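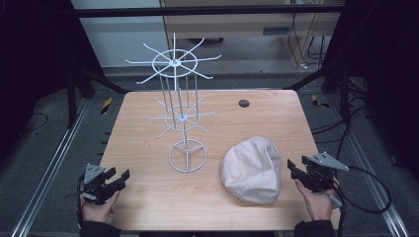

Museum Shops and Small Retail: Members' Forum
Section: Stock and Display
Topic: Consignment terms for local makers — is 60/40 still defensible?

Posted by: registrar_dudwood
Colleagues, the shop at Dudwood House is reviewing its consignment agreement before the new season, and I would welcome the views of other institutions. Our current terms return 60 percent of the sale price to the maker and retain 40 percent for the shop. They were adopted when we carried six makers. We now carry considerably more, and the administrative burden has grown accordingly.

Two makers have asked in writing that the share be raised to 70 percent. A third has asked that we purchase outright at wholesale. Our director has requested a written recommendation by the end of May. I should be grateful to learn what terms other members apply, and whether they vary by category (jewelry, textiles, paper goods, ceramics).

Posted by: S. Nanayakkara
Thank you for raising this. The gift shop at Flovetmont has applied 60/40 to all categories for several years and has no present intention of changing it. The shop's share pays for card processing, packaging, staff hours, breakage and floor space. When we set those costs against consignment income, we found very little left over.

I would caution against a different percentage for each category. We tried this with ceramics and found that it produced more correspondence than revenue. One maker submitted a bowl as a textile on the grounds that it had a felt base.

Sabina Nanayakkara
Retail Manager

Posted by: ludent_books
I must respectfully disagree with the previous post. At Ludent we purchase outright wherever the wholesale order is under $1000, and we have found it preferable in nearly every respect. The maker is paid on a known date. The shop owns the goods and may mark them down when it chooses. There is no monthly statement to prepare and no dispute over an item that has gone missing from a hook.

Consignment places the entire risk on the person least able to carry it. An institution that describes itself as supporting local craft ought to consider whether its terms do so.

Posted by: S. Nanayakkara
I do not dispute the principle. I would observe, however, that purchasing outright requires capital, and that a shop with a limited budget will respond by buying from fewer people and choosing only what is certain to sell. Our newer makers would not have been taken on under such a policy. Consignment is what allows us to try a person's work for one season without placing the annual budget at risk.

Posted by: ludent_books
That is a fair point as regards first-season makers. I would suggest a mixed arrangement: consignment for the first season, and wholesale purchase of proven lines after that. The agreement should state this plainly, so that the maker knows what is being offered and when it will be reviewed.
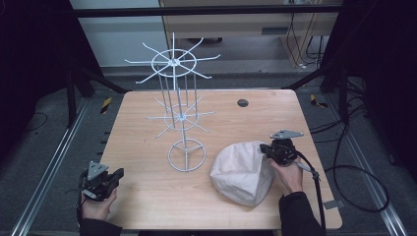
I would add that the agreement should name the person who makes the decision. In our early years this was left open, and makers wrote to whichever member of staff they had last spoken to.

Posted by: papergoods_k
We are a small historical society with a shop open three days a week, so please weigh my remarks accordingly. We pay makers 80 percent and keep the remainder. Our trustees regard the shop as a service to visitors and do not expect it to produce income. The arrangement is popular with makers, but I would not recommend it to any institution that pays its shop staff. Ours is staffed by members without charge.

May I also ask how others handle loss? Our agreement says nothing on the subject, and last year we had a disagreement over a pair of earrings valued at $87.

Posted by: registrar_dudwood
Our agreement makes the shop responsible for loss and damage from the time the goods are signed in. We pay the maker's share as though the item had been sold. I had assumed this was standard practice, but I see from an earlier thread that it is not.

Posted by: S. Nanayakkara
It is our practice also, with one exception. We do not accept responsibility for fading, and we ask makers of dyed goods to initial that clause separately. The shop front faces south.

In the case of the earrings, I would recommend payment in full — the goodwill is worth considerably more than the sum — followed by a written clause before any further stock is accepted.

Posted by: sultana_yarns
I write from the other side of the counter. I supply four museum shops under the name Sultana, and I can report that the percentage is seldom my first concern. I will accept 60/40 without complaint from a shop that sends an accurate statement and pays on time. I have withdrawn stock from a shop that offered 70 percent and paid five months late.

What I would ask of any institution is the following. State the payment date. Send the statement even when nothing has sold. Return unsold goods with their tags attached. Do not discount my work without asking, as I sell the same items at markets nearby and my customers do compare prices.

Posted by: ludent_books
The final item supports my earlier argument. Where the shop owns the goods, the question of permission does not arise.

Posted by: sultana_yarns
With respect, it arises for me in either case. A wholesale buyer who sells my hats at half price in January has the right to do so, and I have the right not to supply that buyer in the spring.

Posted by: registrar_dudwood
I am obliged to everyone who has replied. I intend to recommend that we retain 60/40 for new makers, offer wholesale purchase on selected lines after one full season, and issue payment on the first Monday of each month. I will also add a clause on discounts, which our present agreement lacks altogether.

If any member has wording for such a clause that they are willing to share, I would be glad to receive it by private message.

Posted by: papergoods_k
I would be grateful for a copy as well, if one is circulated. We have now paid for the earrings.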